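The arm in the Paucar lab reaches for a shiny object, stops short, and backs up. Then it comes in again from a slightly different side. The second try takes longer, and the people who run the Grinari project are fine with that.

Most gripping systems plan a grasp from a camera mounted overhead. Grinari works mainly from a small camera at the wrist, which gets very close to whatever the arm is about to pick up. Up close, glossy skins throw back the room lights and print smears into gray. The team wanted to know if a robot could learn to use those poor views.

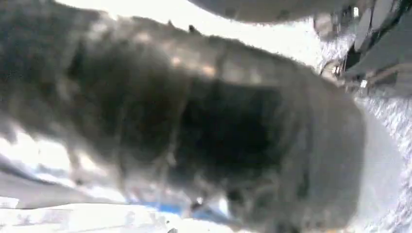

The wrist camera's view of a dark, glossy object, with part of the gripper at upper right.

The method is simple to describe. A model called Jotine looks at each wrist view and scores how far it can trust the outline it sees. If the score is low, the arm shifts its angle and looks again, up to six times. Bright glare is marked as unknown, so the model doesn't read a reflection as an edge.

Jotine was trained on 267 recorded grasps, a small set for this kind of work. In tests on 40 objects it had never handled, it failed to find a usable grip on two. Both had curved, mirror-like sides.

Speed is the weak point. Each extra look adds time, and a packing line would not wait for it. The next version, Prilex, will try to choose the better angle on the first move. Testing is due to start in April.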